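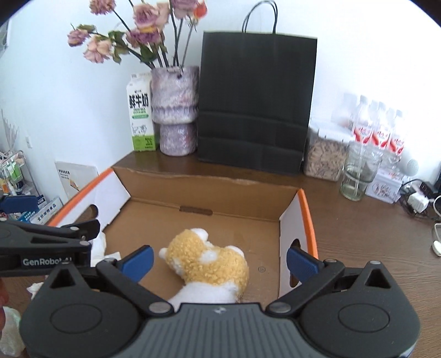 A plush toy in an open cardboard box, between the blue pads of a gripper.

Fledance: plain-text notes on work and study permit rules

Fledance is a small text collection for people who build search tools, checklists or chat helpers around immigration paperwork. It holds short notes on permit rules, written in everyday English, each one tied to the public page it was written from. We started it in February as a folder of notes for our own use at Ondex, and it has grown into something we're really happy to share!

What's in it

Each record is one rule, or one piece of a rule, and nothing longer than a page. A typical record answers something a permit holder might ask at the kitchen table: can I change employers before my permit runs out, does my spouse need a separate form, what happens to my status while an extension is being looked at. The notes cover 2 permit families, work and study. Visitor visas and asylum claims are out of scope for now.

The fields are:

record_id – a short code that never changes, even if the note is rewritten
family – work or study
topic – one of 5 values: applying, extending, changing conditions, family members, leaving and returning
note – the text itself
source_page – the title and address of the public page
checked – the month someone last read the note against its source
status – current, replaced or withdrawn

Replaced records stay in the files. We went back and forth on this, but old rules matter a lot in this field. Somebody who applied under last year's wording may still be judged by it, and a tool that only knows the newest version will give that person the wrong answer. If you only want what applies today, filter on status and keep current.

How the notes were written

Cremilda Tavares wrote the first batch by hand, and her style guide still sets the tone: short sentences, "you" for the applicant, no Latin, and no acronym without its full form on first use. Every note is read by up to 3 people before it goes in. Readers check it against the source page and mark anything that sounds more certain than the source does. That last check catches the most mistakes by far. "May be refused" slides into "will be refused" very easily, and the two mean quite different things to a family waiting on a letter.

Tarcísio Bittencourt built the comparison script, which flags a record when the text of its source page changes. It flags plenty of harmless edits too (a moved comma will do it), so a flag means "go and look" and nothing more.

Getting started

The files are plain CSV in the folder named notes, one file per permit family. There is also a folder named history with the older wording of each note, joined on record_id. Load them with whatever you like. The text is UTF-8, and line breaks inside a note are kept, so please use a real CSV reader and don't split on newlines. I've done it, and it made a glorious mess.

The script named compare needs an internet connection and runs slowly on purpose, to be polite to the sites it reads.

Good uses

We've enjoyed seeing the notes used for testing search, for training new front-desk staff and for measuring how readable official wording is. The Cavthorpe reading group used the history folder to track how one rule on part-time work changed over several rewrites – a lovely piece of work, and one we hadn't thought of.

Please don't use it for

Deciding anybody's case. The notes are not legal advice, they leave out exceptions, and some will be out of date by the time you read them. If you show them to the public, show the checked month and the source page right next to the text.

Known gaps

Study permits for minors are thin. Fees are left out entirely, as they change too often for us to keep up. Family member notes lean toward spouses and say little about parents or grandparents. Everything is in English only, though the Sampaio branch has a Portuguese draft under way and would love more readers.

Contributing

Open an issue with the record_id and the sentence you think is wrong, and paste the matching line from the source. For a new note, copy the template file, fill in every field and leave checked blank. A reader will fill that in. Small fixes are very welcome, and first-time contributors get a quick reply.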